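Check the simulation before you blame the arm

When a two-armed cell starts missing its picks, most people go to the hardware first. They re-zero the joints, swap the finger pads and clean the lenses. I think that order is wrong. The simulated copy of the cell should be looked after on the same rota as the cell itself, by the same people, and it should be the first thing opened when something drifts.

At Oakley we run a kitchen cell, two grey arms with black grippers, and a simulated version of it that every new routine goes through before it touches metal. For a long time the real arms had a service sheet and the simulation had nothing. In January we changed the gripper fingers on the real cell and left the old finger length in the model. We then ran 300 plate pick-ups in simulation, all of them clean, and spent the next morning working out why the real left arm kept stopping short.

The fix took less time than making tea. Finding it took until four in the afternoon.
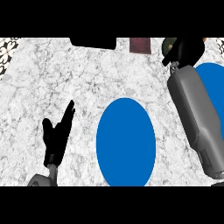

A reader at Fadmont wrote to say that I have this backwards, that a model is only ever a guess, and that hours spent tidying it are hours taken from greasing and checking the real joints. Fadmont's arms have done 1,389 hours since their last fault, and the simulation there hasn't been opened since it was built.

I accept the point about grease. A worn joint won't be cured by a neat model. But a cell that does the same job every day can get by without its model, and ours can't. We change the layout most weeks. If the plates or the arm bases are in the wrong place in the simulation, every routine tested there carries the error with it.

What I would ask for is modest. Every 50 running hours, measure the arm bases and finger lengths on the real cell and type them into the model. Write the date on the service sheet, next to the joint checks. Prarkthorpe already does it this way and it adds one line to the form.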